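Metal storage bin scratching up my wood table, and what to line it with?

Posted in Home & Workshop > Storage and Sorting
3 replies

Cletus Lindgren
I have a large open metal bin, gray, with tall sides that slope in toward a flat bottom. I use it for sorting hardware and small parts before they go into drawers. It lives on a light wooden table in the back room, because that is the only surface at the right height for me to reach in without bending.

I have two problems with it. The first is the table. Every time I turn the bin to get at the far corner, it drags, and by July I had a set of gray marks in the finish and a couple of scratches I can feel with a fingernail. The table is a Flerholm, bought used, and I don't know if it is oiled or lacquered.

The second is the inside. Things slide down the walls and collect along the bottom edge where I can't get my fingers under them. Washers are the worst. I tried a folded towel on the floor of the bin but it bunches up and the small stuff goes underneath.

I don't want to glue anything down permanently. Is there a liner that stays put, and something for the underside that won't leave its own marks? Budget is not much. I would also take suggestions for a different kind of bin if this is the wrong thing to be using.

Orathai Rattanakul
I sorted returns at Farkas for 5 years and we used bins like this all day, so I can tell you what worked there and what I do at home now.

For the table, put felt on the bin and leave the table alone. Buy the self-adhesive sheet kind and cut strips, not the little round pads. Round pads catch on the edge of the table and peel off. Clean the underside of the bin with rubbing alcohol first and let it dry completely, then press the strips on and leave the bin upside down overnight. If there is any oil left on the metal they will be off in a week. Check them now and then for grit, because a bit of metal stuck in felt will scratch worse than the bare bin did.

For the inside, use ribbed rubber drawer mat. Cut it a little larger than the floor so that it turns up at the walls by a finger width. Make a paper pattern first. With sloping sides the floor is smaller than you think it is and everyone cuts the first one wrong. The turned-up edge is what stops the washers getting under.
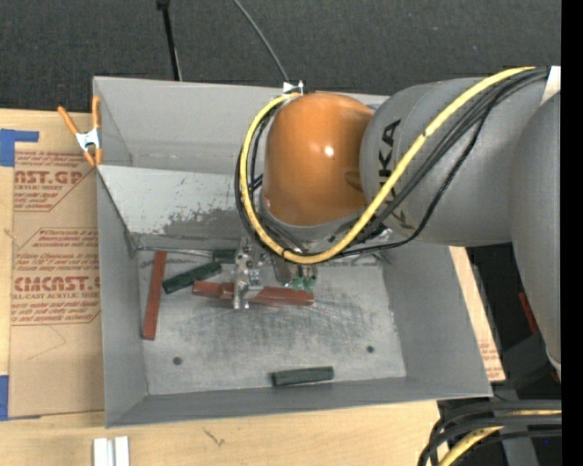
Large gray metal bin on a light wood table, with a slanted metal panel across the back part.

A sloped piece in the back of the bin helps too, if you can find some flat metal or stiff board the right width. Small parts come forward toward you and you don't have to reach down into the far corners. Mine isn't fastened, it just leans. Expect it to get scuffed. Dark marks on bare metal mostly come off with a damp cloth and a little baking soda, but the deeper wear is there to stay and doesn't hurt anything.

As for the marks you already have in the table, try a white pencil eraser on the gray ones before you do anything else. A lot of that is metal rubbed off onto the finish and it lifts. To find out what the finish is, put a drop of water on a spot underneath. If it soaks in and darkens the wood, it is oiled, and you can sand lightly and oil that area again. If it beads up it could be lacquer, and I would not sand it.

Yayra Ackah
Just put a cutting board under it. That's what I do.

Bernadette Esposito
Agree with Orathai on the felt. One thing I'd do differently is skip the rubber mat if any of your hardware is oily. Mine got sticky after some 10 months and left a residue on the floor of the bin that took a long time to scrape off. I switched to a sheet of cork with nothing holding it and it has been fine. It does soak up oil, so you replace it when it looks bad.

Also consider whether you need walls that tall. I went to a shallow Vimel tray for anything smaller than a bolt and kept the deep bin for brackets and hinges. My wrists are happier. The tray cost less than the mat did.

Cletus Lindgren
Thanks. The eraser took off most of the gray. The water soaked in, so it must be oiled. I cut the mat too small the first time, as predicted, and the second one fits. Felt strips go on tonight. I will look at the trays once I see how this does.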